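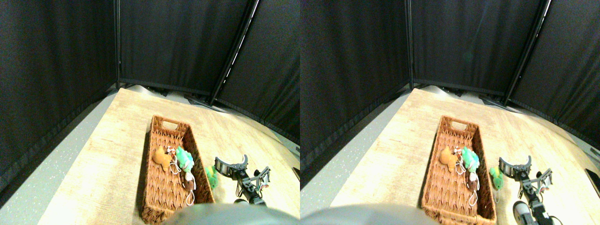 Kastness, 2025-03-08

Spent the morning on the listing for the Brisen earrings and I still don't believe a word of it. The supplier's sheet calls the metal "hypoallergenic." Compared to what? I wore a pair of their hooks for an evening in February and my left ear itched until breakfast. I crossed the word out and wrote "nickel content unknown," and I can already guess what that will do for sales.

The selling course says to open with a feeling. Buyers want to be told they will look radiant. Do they? I have bought plenty of earrings in my life and never once because a stranger promised me a new personality. I wanted to know how heavy they were and whether the backs fell off. So my listing opens with the weight and the backs. We'll see.
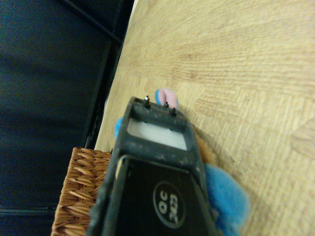

Close view, dust and all.

The Laizer beads came, finally. The bag says 200. I am not going to sit here and check, but the last bag said that too and I ran short two bracelets early. They are sold as "sea glass," which at that price I very much doubt the sea had anything to do with. Nice green, though. I'll list them as green glass.

Then the Fetmont fair. A table is now 189 for the weekend, plus extra if you want a corner. Their letter talks about "a curated crowd of serious shoppers." Last year's serious shoppers picked up my rings, put them on, told me their niece makes the same thing, and went off to get fries. I sold 3 necklaces the first day, and one of those came back the next morning with a complaint about the clasp. It was a fair complaint, I'll admit. I have switched clasps and I don't fully trust the new ones either.
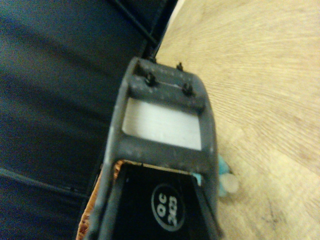

Another one up close, with two screws.

Haven't sent the fair form back. If I raise the long necklaces to 100 I might cover the table, but I wouldn't pay 100 for one, and I made them.

Tomorrow: earring cards, and write to Brisen again about the nickel.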